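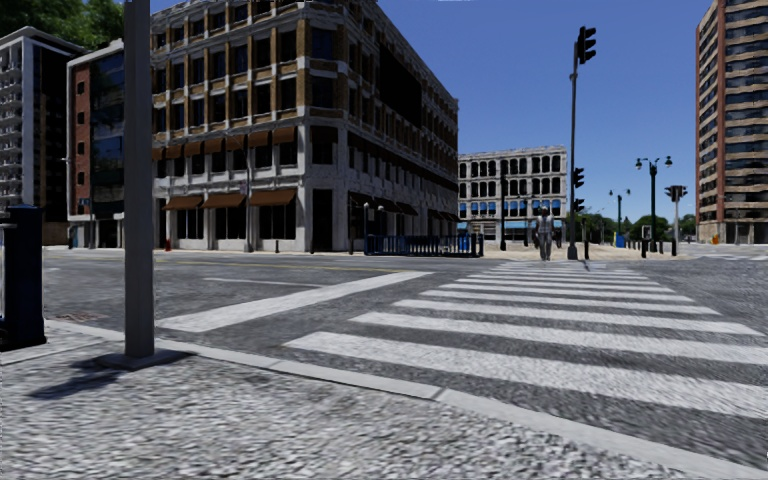
Intersection with zebra crosswalk, simulated view. Handout for Unit 2, Rules for Sidewalk Delivery Robots.

In this unit we study how a small delivery robot must behave when it comes to a street. Please read it before the Tuesday class with Areeba Chaudhry. We use the Clostside house rules, which are stricter than many city rules.

Rule A. The robot stops fully on the sidewalk, 80 cm behind the curb. It may not wait on the road.
Rule B. Before crossing, it must have a clear sensor view of the crosswalk for 2 seconds without a break.
Rule C. A person on the crosswalk always goes first, also when the signal is green for the robot. 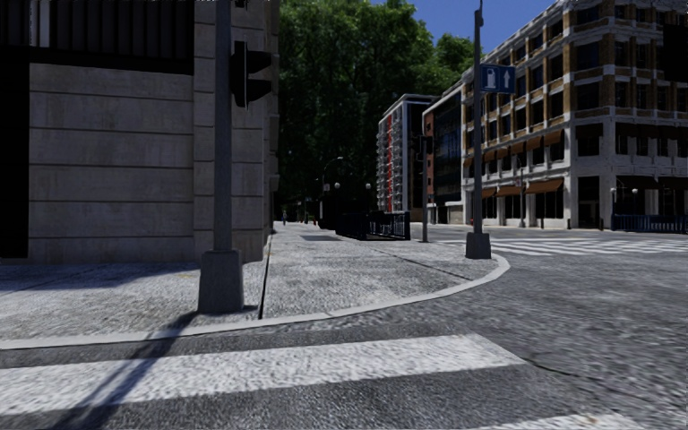
Rule B gives students the most trouble, and mostly the problem is the meaning of "clear". A shadow is not an obstacle, but a weak detector can report it as one. The long thin shadow of the signal pole lies over the sidewalk and over the stripes, and your program must not stop for it. Write in your log which sensor made the decision. Sushil Jaiswal will check the logs.

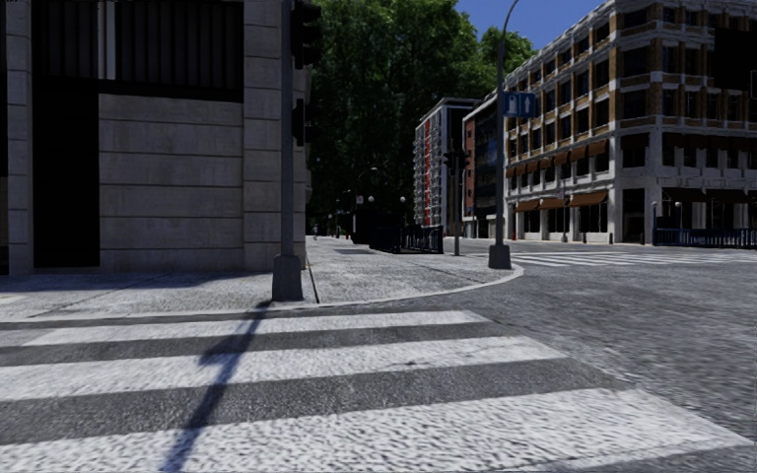

Last changed: May, by S. Tyagi

Rule D. The signal state must be read from a lamp that the robot can see. If the signal head is turned sideways and no lit lamp is visible, the state is "unknown", and unknown means wait.

Homework: run 300 crossings in the Fornlow simulator and report every case of breaking Rule A or D. Send the table to Shanti Shukla.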